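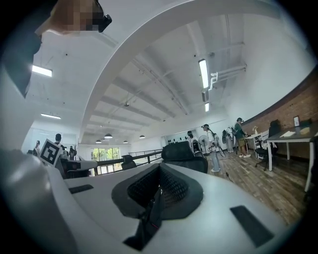 Brick wall, timber floor, a bit of head-mounted gear.

So, can a machine do my ironing yet? I get asked this a lot for someone who mostly writes about sheds, and my answer in April is still no, but I'm less smug about it than I used to be.

The bit that's changed is how they're taught. Going by what I've read on the Tramora project page, people do the chore themselves with a gripper in hand, and the machine learns from the recordings - all 3,848 of them for one model that folds tea towels. It managed 86 per cent on towels it knew, then went to pieces over a fitted sheet. Fair enough, so do I!

My old workplace, Totico, bought a packing arm a while back and I was dead against it. It's good at boxes (same box, same spot, all day long) and hopeless the minute somebody leaves a roll of tape in the way. Now picture my kitchen bench on a school morning.

What I'd pay for is a thing that clears the table, scrapes the plates and stacks the dishwasher without being asked 2 times. I reckon wiping down will come first, then sorting the washing, and making a bed a long way after that.

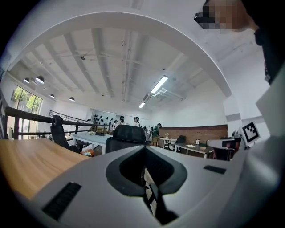

Mengal reckons in the comments that I'm being too gloomy, and that a slow machine would do fine if it worked through the night while the house was asleep. Maybe so, but I'm a light sleeper and the plates are my nan's.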